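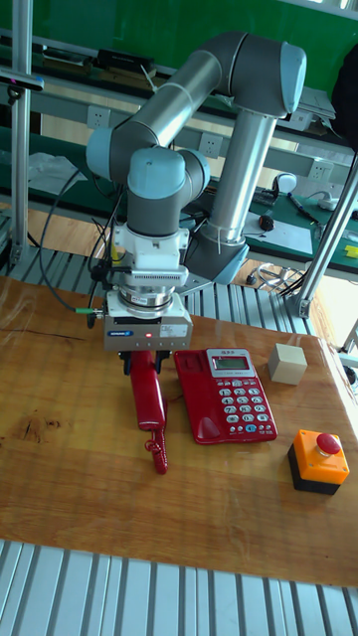 受話器を戻す作業はどこまで自動化できるか
Galuveoの評価担当者と、Konton店舗運営の担当者に聞く

2023年2月3日

家庭や店舗の雑務を機械に任せられるか、という問いは範囲が広すぎて答えにくい。床の掃除のように製品として定着したものもあれば、洗濯物を畳む作業のように、実演はあっても日常の道具になっていないものもある。今回は対象を絞り、「片付ける」「元の位置に戻す」という動作について聞いた。

応じてくれたのは、マニピュレーション用ソフトウェアを開発するGaluveoで評価を担当するVasanthi Sultana氏と、中古の家電と事務用品を扱う小売店Kontonで店舗運営を見ているVictor Mwakyusa氏の二人である。両社は1月から、店頭とバックヤードの作業を対象に共同で評価を行っている。取材は二人同席で行い、発言は話題ごとに並べ直した。

評価に使う課題集はHarenと呼ばれている。現在17の課題があり、棚の前出し、箱のふた閉め、ケーブルをまとめる、引き出しを閉める、固定電話の受話器を本体に戻す、といった動作が並ぶ。動作計画を担うソフトウェアの名称はOwenで、腕や把持部の機種に依存しない層として作られている。

最初に、課題の選び方を尋ねた。

「研究側が選ぶと、どうしても物体が偏ります」とSultana氏は言う。「剛体で、表面がつや消しで、片手で持てて、重心が真ん中にあるもの。積み木のような立方体がその典型です。立方体は今でも基準として使いますが、立方体が置けたことは、店の仕事ができることをほとんど意味しません。そこで課題の半分以上はKontonさんの作業記録から取りました」

Mwakyusa氏によると、作業記録は従業員が閉店後に付けているもので、何をどの順に片付けたかが短い文で残っている。

「特別な記録ではないんです。引き継ぎ用です。ただ読み返すと、動詞がかなり限られている。戻す、そろえる、閉める、抜く、巻く。このあたりで大半が済みます。売り場で客が商品を手に取って、少し違う場所に、少し違う向きで置いていく。それを元に戻す。閉店後の時間はほぼそれです」

固定電話が課題に入ったのもこの記録からだという。Kontonでは中古の卓上電話を展示しており、客は受話器を持ち上げて重さや握りを確かめる。そのあと受話器が本体の脇に置かれたままになることが多い。

「人間なら通りがかりに片手で直します。意識もしません」とMwakyusa氏。「ですから、これを機械の課題にすると聞いたときは、易しすぎるのではと思いました」

Sultana氏の評価は逆である。Harenの中で受話器の課題は難しい側に入る。

「要素に分けると理由がはっきりします。まず受話器をつかむ。これは平行グリッパーでも可能です。指が二本、平行に開閉するだけの把持部ですが、受話器の握りや端の部分には挟める幅があります。問題はつかんだ後です。端をつかんで持ち上げると、受話器は縦にぶら下がった姿勢になります。本体の受け台に戻すには、これを水平に近い姿勢まで回し、なおかつ送話側と受話側を取り違えずに、二か所のくぼみに合わせなければなりません」

握りの中央を上からつかめば回転は要らないのではないか、と聞いた。

「机に伏せた状態で置いてあればそうです。実際には横倒しになっていたり、コードの上に乗っていたりします。中央が上からつかめる姿勢になっている保証がない。計画器としては、今つかめる場所をつかんでから姿勢を直すか、一度置いて持ち替えるかを選ぶことになります。Owenは両方の候補を出しますが、持ち替えは失敗の機会が一回増えるので、コストを高めに設定しています」

次の要素がコードである。巻きコードは伸縮し、受話器の下端から机の上へ垂れ、動かせば形が変わる。

「コードは二通りの悪さをします」とSultana氏は続けた。「一つは力です。引き伸ばすと張力が出て、把持した受話器が指の間で少しずつ回る。指先の摩擦だけで止めているので、つかんだ瞬間の姿勢と、台の上まで運んだときの姿勢が一致しません。もう一つは位置です。コードが受け台の上に乗っていると、受話器が浮いて、フックが下がりきらない。見た目にはほぼ戻っていても、電話としては通話中のままです」

成功の判定はどうしているのか。この点について両者の見解は当初そろっていなかった。

Galuveoが最初に用意した判定は、受話器の最終姿勢が基準から一定の範囲に入っているかどうかだった。Mwakyusa氏はこれに異議を唱えた。

「売り場で困るのは、角度が少し違うことではありません。受話器が落ちることと、コードがねじれて絡むことです。角度だけ合っていて、隣の棚板にコードが引っかかっている状態は、私の基準では片付いていない。反対に、きれいにそろっていなくても、フックが下がっていてコードが台の手前に収まっていれば、次の日の営業に差し支えません」

協議の結果、判定は三段階になった。受話器が受け台に載っていること、フックが下がっていること、コードが本体の輪郭の外に決められた幅以上はみ出していないこと。最後の項目は画像から自動で判定する予定だったが、巻きコードの輪郭抽出が安定せず、今のところ人が目視で付けている。

「自動判定に戻したい気持ちはあります」とSultana氏は言う。「ただ、判定器の誤りと動作の誤りが混ざった数字を出すくらいなら、手間でも人が見たほうがいい。評価を担当する立場では、そこは譲れません」

成績を尋ねた。同一条件で100回試行する方式で、受話器の課題については、初期姿勢を固定した場合と、毎回変える場合を別に測っている。

「率は出さないことにしています」とSultana氏は断った。「条件の書き方次第で大きく動くので、その数字だけが引用されるのは困ります。傾向なら言えます。初期姿勢を固定すれば、つかむところまではほぼ問題になりません。姿勢を毎回変えると、失敗の中身が入れ替わります。固定時は受け台への合わせ込みでの失敗が大半で、変動時はつかむ前の段階、つまりどこをつかむかの選択での失敗が前に出てきます」

失敗の分類表も見せてもらった。項目は16ある。「把持なし」「把持後の滑り」「コード張力による回転」「受け台との干渉」「前後逆」「非常停止」などが並び、一回の試行には必ず一つだけを割り当てる。複数の原因が重なった場合は、時間的に先に起きたものを採る。

「先に起きたものを採るという規則は単純ですが、運用してみると議論になります」とSultana氏。「滑りが先か、張力が先か。映像を見てもわからない場合がある。関節トルクの記録と突き合わせて、それでも決まらなければ『不明』にします。『不明』が増えたら分類表のほうを疑う、という手順です」

「前後逆」は、送話側と受話側を取り違えて受け台に載せる失敗である。機種によっては形状がほぼ対称で、逆でも物理的には収まってしまう。

Mwakyusa氏はこの失敗を重く見ている。「店としては逆が一番目立ちます。コードが反対側から出て、キーの上を横切る。表示部にかかることもある。お客さんは見てすぐおかしいと思う。ロボットの側からは、載っているしフックも下がっているから成功に見える。この種の食い違いは、課題を一緒に作らないと出てこなかったと思います」

現在はコードの出口を前後の手がかりとして使っている。受話器の端からコードが出ている位置を検出し、本体側の基準と照合する。単純だが、コードが受話器の下に隠れている場合は使えない。その場合は一度持ち上げ、コードが垂れてから判定する。つまり、つかむ場所を決める時点では前後が決まっていないことがある。

「持ち上げてから見る、という手順を計画に入れるのは面倒でした」とSultana氏は説明する。「従来の構成は、見る、計画する、動く、の順で、動き出したら最後まで計画どおりに進みます。持ち上げた状態で一度止まり、もう一度見て、残りを計画し直す。人間なら当然の動作ですが、ソフトウェアの構造としては状態が一つ増え、そこで起こりうる失敗も全部定義し直しになります」

停止中の時間も問題になる。ぶら下がった受話器は振り子のように揺れ、揺れが収まるまで前後の推定が安定しない。揺れを待つ時間は今は固定で3秒取っている。Mwakyusa氏はこれを長いと言い、Sultana氏は短くする予定がないと言う。

「閉店後なら待てるはずです」とSultana氏。

「一台なら待てます」とMwakyusa氏。「棚一段に電話が並んでいて、その全部で止まるとなると、従業員が先に終わらせてしまいます。手伝ってもらっているのか、後ろで待っているのかわからなくなる」

速度に関しては、人との比較をどの単位で行うかも決まっていない。一つの動作だけを比べれば人のほうが速い。一方で、機械が無人の時間帯に作業できるなら、所要時間の意味は変わる。ただしKontonの店舗では、安全上の取り決めにより、腕を動かす間は必ず一人が非常停止ボタンに手の届く位置にいる。無人運転の見通しは立っていない。

「その一人の時間は計算に入れてもらっています」とMwakyusa氏は言う。「導入の説明では抜けがちなところです。立ち会う人が一人いるなら、その人が片付けたほうが早い。評価の段階だから許容しているだけで、業務としては成立しません」

では何が変われば業務になるのか。

Mwakyusa氏が挙げたのは、準備の手間である。現在の構成では、腕はアルミフレームの架台に載せた作業台に固定されており、対象物を台の上に持ってくる必要がある。売り場の棚の前まで腕が行けるわけではない。

「台に運ぶのは人です。運べるなら、その場で直せます」

Sultana氏もこの点は認めている。「固定の台で行っているのは、手先の動作だけを切り離して測るためです。移動台車に載せると、位置決めの誤差が加わって、何を測っているのかわからなくなる。順序として、まず台の上で失敗の内訳を押さえる。移動はその後です。家事や店の仕事ができるかと聞かれれば、今の段階では、できるとは答えません。特定の動作が、特定の条件で、どのくらい繰り返せるかなら答えられます」

家庭への展開についても聞いた。Galuveoには家庭向けの問い合わせもあるが、Sultana氏は店舗より難しいと見ている。

「店舗には元の位置があります。棚割りがあり、値札があり、どこに戻すかが決まっている。家庭ではそれが決まっていません。リモコンの定位置は家族の中でも一致しない。戻す動作の前に、どこへ戻すかという問題が来ます。これは把持の研究では解けません。加えて、家庭では物の種類が制限できない。店なら扱う商品の一覧がありますが、家には一覧がない」

照明の条件も異なる。木目や節のあるつやのある天板は、反射によって距離の計測が乱れることがある。Galuveoでは当初、無地のつや消しの板を使っていたが、途中から一般的な木の天板も試験に加えた。

「変えた直後は検出の成績が落ちました」とSultana氏。「節を小さな物体として拾う例もありました。対策はしましたが、対策したのは木の天板に対してであって、テーブルクロスやガラスの天板には別の対策が要ります。家庭向けというのは、その作業が終わらないという意味です」

Mwakyusa氏は、もう少し手前に使い道があると考えている。受話器やコードのように形が変わるものは後に回し、引き出しを閉める、箱のふたを閉めるといった課題を先に実務へ入れる案である。

「Harenの中で私が今すぐ欲しいのは、派手でない課題のほうです。閉めるだけ、押し込むだけ。多少ずれても害がない。そこから使い始めて、従業員が機械の止め方と再開の仕方に慣れる。受話器はその後でいい」

この提案に対しSultana氏は、押す動作は力の制御が主になり、つかむ動作とは別の調整が要ると述べた。易しい順に並べた一覧は作れるが、一つ目ができたから二つ目が近づくという関係にはならない課題が多いという。

「引き出しを閉める性能がいくら上がっても、受話器の前後逆は減りません。共通しているのは、停止と再開の手順、それから記録の付け方です。そこに価値があるというご意見なら同意します」

再開の手順については、両社とも課題が残ると見ている。非常停止がかかった場合、つかんだ物をどうするかが決めにくい。指を開けば物は落ちる。閉じたままにすれば、人が外すまで腕に物が残る。現在は閉じたままを標準とし、復帰操作の最初に、人が物を支えてから開放する手順を置いている。

「受話器は軽いので、どちらでも大きな事故にはなりません」とMwakyusa氏は言う。「ただ、従業員に渡す手順書は物ごとに変えられない。炊飯器でも受話器でも同じ紙にしたい。そうすると、閉じたまま、支えてから開く、で統一になります」

手順書は一枚で、Kontonの従業員が書き直した版が使われている。Galuveoが最初に渡した版は専門用語が多く、「把持部」「復帰」「ティーチング」といった語がそのまま残っていた。書き直した版では「指」「動かし直す」「教える」となっている。Sultana氏は社内の文書でもこの版の語を使うようになったという。

最後に、次に予定している変更を聞いた。指先の素材を替えて摩擦を上げること、コードの張力を推定して持ち上げの高さを制限すること、そして前後判定の見直しが挙がった。摩擦を上げる案には副作用がある。滑らなくなると、受け台に当てながら姿勢をなじませる動作が利かなくなる。現在のOwenは、最後の合わせ込みで受話器が指の中でわずかに動くことを前提にしている。

「滑りは失敗の原因でもあり、合わせ込みを助けてもいます」とSultana氏。「素材だけ替えて100回回せば、おそらく滑りの件数は減って、干渉の件数が増えます。合計がどうなるかは測ってみないとわかりません。替えるときは指先だけを替えて、他は触らない。それで一巡させてから次に進みます」

Mwakyusa氏の側では、課題に使う電話機の追加を準備している。店の在庫から、形の違うものを二十台ほど出す予定だという。コードが伸びきって巻きの残っていないものも含まれる。

「状態の悪いものも混ぜてほしいと頼まれています。きれいなものだけなら、棚にもう並べてありますから、こちらとしては悪いものを出すほうが楽です」

追加分の試験は、指先の交換が一巡した後に始める。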